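Own Brands on the Shelf: How a Small Grocery Chain Competes With a Big One

Student project report
Manee Phromma
Retail and Food Marketing, second year
2025-11-09

Why I picked this topic

I have worked the Saturday shift at a supermarket since high school, and I have stacked an awful lot of tinned tomatoes. What always caught my interest was the store brand. Customers would pick up the well-known tin, read it, put it back and take ours. Some would do the reverse. I wanted to know what was going on in their heads, and this project gave me a whole term to find out (my lecturer had to rein me in more than once!).

My question was this: can a small regional chain use its own label to hold on to shoppers when a much larger chain opens down the road?

The two chains

Halura is a family-owned grocer with 11 stores, most of them in country towns. It launched its own label, Estik, as a cheap line of flour, sugar and rice. The label has grown a lot and now covers breakfast cereal, frozen vegetables, cleaning products and a very good range of biscuits.

Wainwright is the big one. It has nearly 300 stores and several own labels, sorted into budget, middle and premium. When it opened a store two streets from the Halura in my home town, everyone I knew had an opinion about which shop would still be there in five years.

I should say up front that I am a Halura customer and always have been. I tried to keep that out of the results.

What I did

The project had two parts. The first was a shelf study. I chose eight everyday products - plain flour, long grain rice, tinned tomatoes, rolled oats, butter, frozen peas, dish liquid and tea bags - and recorded the price, size and shelf position of every version sold in both stores. I did this each week through September, always in the same order, starting with the flour. Where sizes differed I worked out the unit price myself and checked it against the shelf ticket. The tickets were right nearly every time, though one for the oats at Wainwright stayed wrong for two weeks.

The second part was a survey of 200 shoppers, split evenly between the two car parks. Both store managers gave permission, and I kept it to one page so people wouldn't have to stand around with their ice cream melting. I asked how often they bought the store brand, which products they would never buy it for, and what they thought it said about the shop.

Where own-label goods come from

Before I started, I assumed each chain had its own factories. Neither does. Halura buys through a wholesaler called Temus, which collects orders from a number of small grocers and places them together with manufacturers. The flour in an Estik bag is milled by a company that also sells under its own name, and the recipe for the biscuits was written by a bakery supplier and then changed after staff tastings.

Buying through Temus lets Halura get a price it could never get alone. The catch is the minimum order. A new product has to be taken in a quantity that fills a fair bit of the warehouse, and if it doesn't sell, the stock sits there. The grocery buyer I interviewed told me about a lemon dish liquid that took well over a year to clear. She was very good-humoured about it and still has a bottle on her desk.

Packaging is a large part of the cost as well. Every carton, code and label has to be set up before the first run, and a small chain spreads that cost over far fewer units. Estik keeps to two ink colours on most of its packs for this reason, and I have grown really fond of the look.
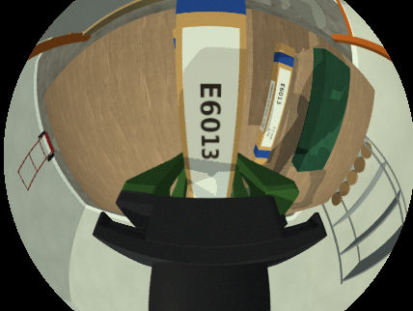 What the shelves showed

Wainwright's budget label was the cheapest choice for six of the eight products. Estik won on butter and rolled oats, both of which come from suppliers close by. The gap was smaller than I expected on flour and rice, and quite large on tea bags.

Position was the part I enjoyed most. Wainwright puts its budget label low down and its middle label at eye level, right beside the leading brand. Halura puts Estik at eye level in nearly every aisle. A shopper who doesn't bend down could easily walk out of Wainwright thinking the prices are much the same.

What shoppers said

Halura shoppers were more likely to call the store brand "good", while Wainwright shoppers were more likely to call it "cheap". Plenty of people used both words! Tea was the product most people refused to swap, followed by dish liquid. Hardly anyone minded about flour or frozen peas.

A good many people at Halura brought up local suppliers without being asked. One woman told me she bought Estik butter because her brother-in-law drives the milk tanker. Several Wainwright shoppers said they still went to Halura for the biscuits.

What I think it means

On price alone, Halura can't keep up across the whole store, and its buyer agreed with me on that. Its label does best where the supplier is nearby or the product has some character of its own. If I were advising the chain, I would put more effort into dairy, oats and baked goods, and leave tea to the big brands.

Limits and next steps

Eight products is a small basket, and one town is one town. People in a car park may also be kinder about a shop they have just walked out of. I didn't collect any sales figures, so I can report what people told me they buy and nothing firmer than that.

Next year I would love to follow a single new Estik product from the first order with Temus to the shelf. The buyer has mentioned a muesli bar, and I have already offered to help with the tasting.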